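Tekinville workshop, Trornus cell
Notebook, July

Start 7:40. Picking up from the last page, where the sim room got its new wall layout and the Kincaid controller was put back on the old firmware. No hardware today, all of it in simulation. The real arm stays locked out until the bench guards are back from paint.

Purpose of the day: replay the tidy-up shift in the sim with the night settings and write down which jobs the arm takes over, which stay with people, and what the people on shift have to do differently. The supervisors want this on two pages before the August rota is drawn up. I'd like it to be in plain words, so the day crew can read it without asking us what a waypoint is.

First run was wrist camera only, fingers open, nothing loaded. Wanted to see how much the wrist view gives an operator when the arm is in close to furniture.
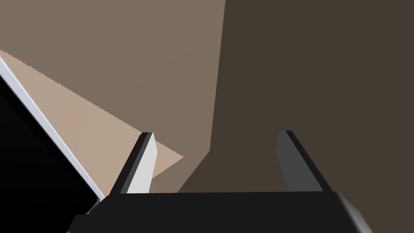 Wrist view, fingers open, nothing gripped. Dark surface on the right, tan and taupe to the left.

Not much to go on. If an operator gets called over and this is the only view on the panel, they can't tell which part of the room they are in. I tried it on two people from packing without telling them where the arm was and both guessed wrong. They asked for a second view or a plain line of text with the name of the station. Text is cheap. Put in a request for it.

Side note, the renderer still gives stair-stepped edges on long diagonals. Same on both machines. Leave it, it doesn't touch the planner.

8:55. Ran the set of 30 approaches from the Kodov script. 2 stopped on the joint limit check, both with the wrist rolled far over. The other approaches ran to the end. Reran the two stops with the roll capped and they cleared, but the path is longer and slower. The shift lead will care about slower, because the person at the bench waits on the arm before they can reach in.

That waiting is the part people bring up most. In the old routine you put a part down, turned around, picked up the next one. With the arm in the cell you put the part down, step back over the line, wait for the light, step in again. It's less lifting and more standing. One of the packers said her back is better and her feet are worse. Writing that down as she said it. We should look at mats, and at whether the wait can be used for labels or paperwork that now gets pushed to the end of the shift.

Second thing that came up: who resets a stop. At the moment it's whoever set up the job, which means a phone call and a walk from the other building. Day crew want to be able to do it themselves for the simple cases. I agree. Needs a short training and a card at the cell, and the reset has to be logged with initials so we can see patterns.

10:20. Rolled pose, looking up the wall with the window. This is the kind of attitude the arm gets into just before the joint limit stop. 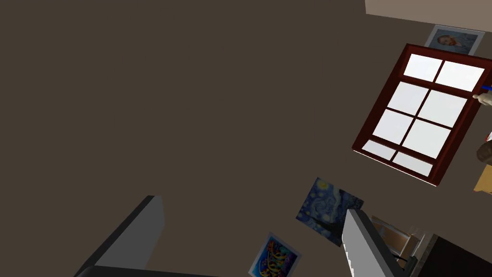 Operator view from the body camera

Moved over to the body camera and ran the same script from the start. Much better for a person trying to follow along. You get the arm, the desk and the back of the room together, even with the tilt.

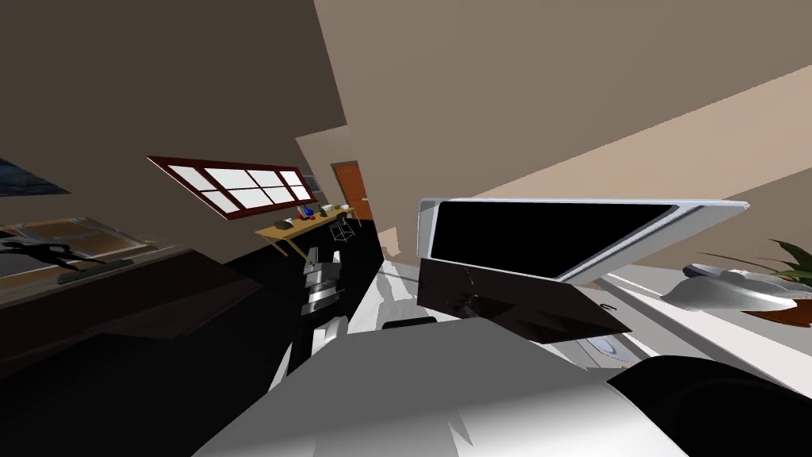
Body camera, arm raised. Monitor and desk on the right, light wood table with the small items at the back.

Showed this one to the same two packers. Both could say what the arm was pointed at and what was close to it. One asked whether the picture could be leveled before it goes to the panel. It can, we have the roll angle. Costs a bit of the corners. I'd do it for the operator panel and leave the raw feed for us.

The desk side is crowded. Monitor, the dark brown board, the plant. I set a keep-out box over the whole desk for now so the planner won't swing through it. On the real floor the same rule should hold for the inspection desk: arm never crosses it, people can work there with the cell running. That one got a good reaction. They had assumed they would have to leave the desk every cycle.

Keep-out box, settings as saved:
height to top of monitor plus margin
no entry for either arm
warning to panel if a path is replanned because of it

1:15. Back from lunch, second pass with the box on. Script reached step 89 and paused for the confirm prompt, as set. The prompt wording is bad. It says "Accept state?" and the packers had no idea what they were accepting. Changed it to "Is the table clear of hands? Yes / No". Will try that wording on the late crew.

Jobs, as they look after today
Arm: moving small parts from table to bins, returning empty bins.
People: inspection, anything soft or tangled, all labeling, first part of each new batch.
Not decided: wiping down. Arm could do the flat tops but somebody has to check them, so I don't see what is saved.

To do
Station name as text on the panel
Level the body view
Reset card and training, draft by end of month
Ask for mats
Cap wrist roll in the night settings, then rerun the Kodov script
Send the two pages to the supervisors after the late crew has read them

Stopped 4:30. Logs are in the Trornus folder, July, same naming as before.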